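# How Much Water Does a Dish Towel Really Hold?

Textiles & Everyday Materials, final project, September 2021

I picked this topic out of pure irritation. My apartment has no dishwasher, I cook a lot, and every towel I own seems to quit halfway through the drying rack. So when Dr. Seppälä said we could test "anything woven," I already had my question: does the way a towel is woven matter more than how thick it feels in your hand?

My guess going in was that thick wins. My partner Imtiaz Dewan bet on the loose, open weaves (he grew up with those and swears by them). We put a coffee on it.

## What we used

We ended up with 8 cotton towels. Most came from Lama Kassab's mother, who sews and keeps a whole shelf of the things, and the others were from a shop called Elier near campus. We washed every one of them twice in July before testing, no fabric softener, because new towels are often coated with finishing stuff that makes water bead up and roll right off. I tried one unwashed just to see, and wow, it was like drying a plate with a raincoat!

The method was simple. Weigh the towel dry, lay it in a tray of tap water for two minutes, hang it from a clip until it stops dripping, weigh it again. Then divide the water by the dry weight, so a big towel doesn't get credit just for being big.
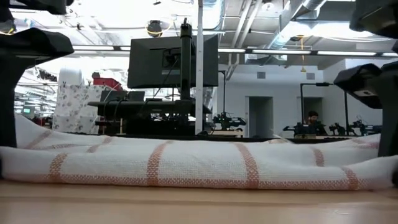
Weave was the part I had to read up on the most. In a plain weave the crosswise threads go over one, under one, all the way across, and how tightly they get packed changes everything. A tight one feels smooth and looks nicer on the oven door. A coarse one, like the white towel with the orange-red stripes, has a weave you can make out without a magnifying glass, and water can get into the spaces between the yarns as well as into the cotton itself. Waffle weave takes that idea further with little raised squares, and terry does it with loops.

## What we got

Terry held the most water for its weight, which surprised no one. The waffle towels came second. What I did not expect was the coarse plain weaves beating the tight ones pretty clearly, even a tight one that felt much heavier. So I owe Imtiaz a coffee, and he has brought it up every single day since.

Adding up all the runs, we soaked up 2,525 grams of water, with 1,043 grams of that going into the terry towels alone. Dima Saliba checked my spreadsheet and caught that I'd entered one dry weight in ounces. Thank you, Dima, that would have been embarrassing.

## Problems

"Until it stops dripping" is a lousy rule. Some towels gave one last drip after I'd already unclipped them, and I let a few of those slide early on. I'd use a timer next time.

We also never tested speed. A towel can hold a ton of water and still be slow to pick it up, and when you've got a wet wine glass in your hand, speed is what you care about. Alun Trevor suggested hanging strips with the ends in dyed water and measuring how far the color climbs in a set time. I'd love to try that with the same towels next semester, if Lama's mom doesn't want them back first.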